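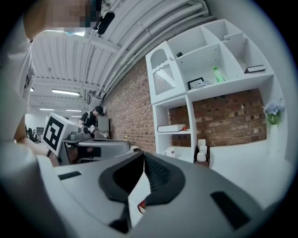 We are still setting up the new room at Janudthorpe, and my list has 42 small jobs on it. Siamak came after lunch to help me decide what stays. The tall grey cabinet can stay against the wall, I think. My neighbour offered me 10 dollars for it and I said no, sorry!

The shelves are my favourite part. I wanted them finished in April, but the colour of the wall took us around 8 tries.
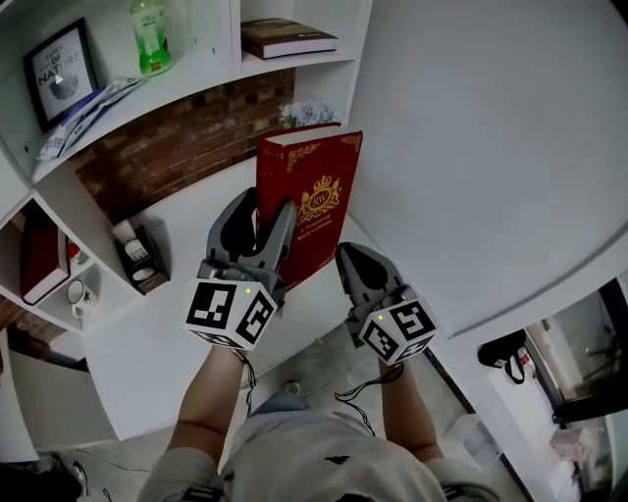
Books are the difficult question. Homa wants them by size, I want them by mood. For now the big red one, A Treasury of World's Classics, has its place on the white shelf, because the gold on the cover is too nice to hide. The green bottle must find another home.

Tomorrow I will do the mugs.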